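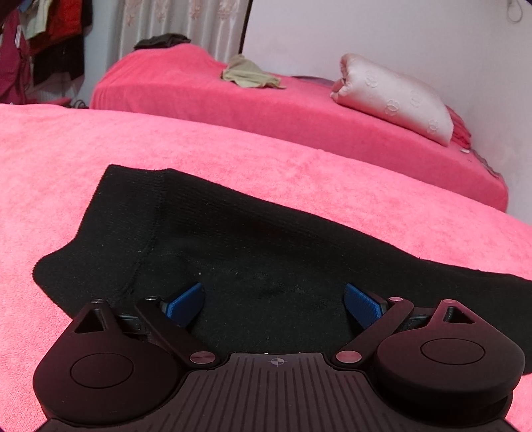
*A hand-held gripper over a black sock on a pink blanket. Laundry is one of the household jobs Pelloneck's software is learning.*

# The Sock Problem

Lorna Soriano keeps a list of the ways a sock can go wrong. It can be inside out. It can be folded over at the heel so the cuff points the wrong way. It can be stuck to another sock. It can be black and lying on something black, in which case the software may decide there is no sock at all.

Soriano runs perception at Pelloneck, a small company that writes control software for household robots. It doesn't build arms. Its product is the layer that takes a camera picture and turns it into finger motion, and for most of the past year the company has pointed that layer at laundry.

"Boxes are easy," she says. "A box has the same shape after you touch it."

Cloth doesn't, and that changes how the software has to be written. The older approach, which Pelloneck used in its first product, was to find the object, fit a model to it, pick a grasp and plan a path. Each step handed its answer to the next. With a mug, the chain mostly held up. With a sock, the model was out of date as soon as the fingers touched down. The fabric bunched, the cuff moved, and the planner went on to the place where the cuff had been.

The company's current system, called Drareo, has no separate planning step for the last few inches. It looks at the picture, predicts a short run of motion, carries out part of it and looks again. The predictions come from a network trained on people doing the same chores in ordinary homes with a hand-held gripper. A person squeezes, lifts and places, the camera on the tool records the view, and the software works out afterward how the tool moved through the room.

That last part is the job of Dexter Macapagal, who writes the tooling. He came to Pelloneck from mapping software and describes his work as bookkeeping. Every recording has to be turned into a path: where the gripper was, which way it pointed, how far apart the fingers were. If the path is wrong, the network learns the wrong motion, and it learns it with full confidence.

"We had a bad week in July when everything the arm did came out a little to the left," Macapagal says. "It was a clock. The finger readings and the pictures were out of step by 121 milliseconds. You couldn't see it by watching the clips."

He now runs a check on every clip before it goes into the training set. It compares the moment the fingers stop closing in the picture with the moment the readings say they stopped. Clips that disagree go to a folder that someone has to open by hand. The program that does this is called Evangelista, after the street where he used to live, and it has grown into the piece of software the rest of the team depends on most.

Bedrooms give the tracker trouble of their own. To work out where the tool is, the program looks for points that stay put from one picture to the next. Patterned curtains are good for this until a window is open. A plain wall offers almost nothing. A plush blanket in one solid color has plenty of texture close up and very little from farther away, so the tracker can do well when the gripper is down near the cloth and lose its place when the hand comes up.

Color is less of a worry than people expect. A black sock on a hot-pink blanket is about as friendly as laundry gets for finding an outline. The hard part is inside the outline. The ribbing at the cuff, a seam, the bend where the foot section starts: those are what tell the software which end is which, and on black knit they are faint. The first versions of Drareo treated lint as a feature. Soriano's group fixed that by training on the same clips with the brightness pushed up and down, so that the network could not lean on a few pale specks.

They also changed what the network is asked to find. It used to mark the whole sock. Now it marks the opening of the cuff first and everything else second, and if it isn't sure about the opening, it is allowed to say so. When that happens the controller makes a small exploratory pinch near the middle, lifts a little, lets go and takes another look. It's slow. It also cut the number of failed pairings more than any other change the team made.

The training set for socks alone stands at 2,000 clips. Macapagal would trade half of them for better variety. Many come from the same few homes, on the same few surfaces, and the network has picked up habits from that. On a hard tabletop it presses down too far, expecting the surface to give the way a bed does. The fix for now is a force limit in the controller, which stops the fingers regardless of what the network wants.

Soriano would like to do without that limit someday, and Macapagal would not. He thinks a learned system in a house should always sit on top of something plain that can say no. They have had this argument often enough that each can give the other's side.

The next release, Groltivier, is mostly for the people who use the software. It lets an operator scrub through a failed attempt and see, at each point, what the network thought it was looking at and the 6 motions it rated highest. Before this, an engineer had to piece that together from log files, and a single dropped sock could take a morning.

On a Saturday test in the office, the arm sorted a small pile onto a towel. It matched two pairs, hesitated over a third, pinched, lifted, looked again and put one sock down upside down beside its mate. Soriano added a line to her list. Macapagal had already opened the clip.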